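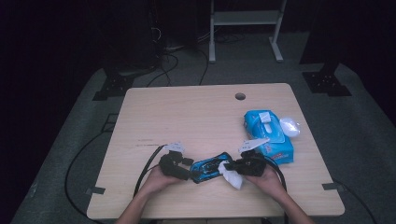

Part 4: Getting the table and cables ready

Right, on to the bit everyone wants to skip! By now you should have the Morikawa turntable out of its box (Part 2) and the transit screws in a bag somewhere you'll find them again (Part 3). Before any of it gets plugged in, we need somewhere decent to put it.

I've gone for a plain wood-grain table with rounded corners and a small round hole for the cables. It has a few scuffs and it doesn't matter a bit. What you want is something heavy enough that it doesn't wobble when you walk past, and big enough for the turntable, the amp and a bit of elbow room for swapping records.

What you'll need for this part

A spirit level (a small one is fine, and a phone will do at a pinch)
The signal lead and earth wire that came with the turntable
The Gromach amplifier and its mains lead
A few reusable cable ties
A soft dry cloth
Felt pads or folded card, in case your floor is anything like mine

Steps

1. Put the table where it's going to live, then push down on each corner in turn. If it rocks, slip a felt pad or a bit of folded card under the short leg and try again. Do this with nothing on top. I did mine with the amp already in place and had to do it all over again.

2. Wipe the top and let it dry. Grit under the feet will mark the surface, and it also makes levelling a pain.

3. Lay the spirit level left to right, then front to back. A tiny lean is all right at this stage, as the turntable has its own adjustable feet and we'll come to those in Part 5.

4. Stand the amp on the side nearest your mains socket. Leave a good hand's width above it and behind it, because it does get warm. Please don't put the turntable on top of it, however tempting that looks in a small room!

5. Set the turntable down on the other side, lid off, platter off. Keep hold of the base with both hands and never lift it by the arm.

6. Feed the mains leads through the cable hole first, one at a time, plug end going down. If the plug is too fat for the hole (both of mine were), take the lead over the back edge instead and save the hole for the thin stuff.

7. Now the signal lead. Red goes to red and white goes to white, into the sockets marked PHONO on the back of the amp. Check the word PHONO twice. If you use the AUX sockets by mistake you'll get a thin, quiet sound and spend an evening blaming the needle.

8. Loosen the little earth screw on the amp, hook the forked end of the earth wire under it and tighten with your fingers. Finger-tight is plenty.

9. Run the signal lead down one side of the table and the mains leads down the other, then tie each lot loosely. If they have to cross, cross them at right angles.

10. Leave everything switched off at the wall. I mean it — we haven't fitted the cartridge yet.

CAUTION: Never cut a plug off to get a lead through a hole, and don't make the hole bigger with the leads still in it.

CAUTION: Mains leads can pull a light turntable backwards if somebody catches a foot in them. Leave some slack on top of the table, and tie the rest up off the floor.

A note on speaker leads

The Unis speakers come with 252 cm of lead each. That was plenty for me on the left and a very tight stretch on the right. If you need more, buy new leads for both sides and keep them the same length, partly for the sound and partly because odd ones will annoy you for ever. Bare ends should have no stray strands poking out, so give them a good twist before they go in.

A note on hum

If you hear a low hum later on, come back to steps 8 and 9 before you do anything drastic. Nine times out of ten it's the earth wire, and the tenth time it's a phone charger sitting next to the signal lead. The Morikawa booklet has a proper fault table on page 35, though the print is so small I had to take it over to the window.

A note on other amps

I had a Clistis amp on this same table until March and the steps are the same, except that the earth screw is on the left and the PHONO sockets share a switch with AUX. Slide that switch to MM if you're using the cartridge from the box. Without the switch set right you'll get sound, but it'll be horrible.

Last checked against my own set-up on Tue 22 April. Part 5 covers the platter, the belt and levelling the feet, so keep the spirit level handy.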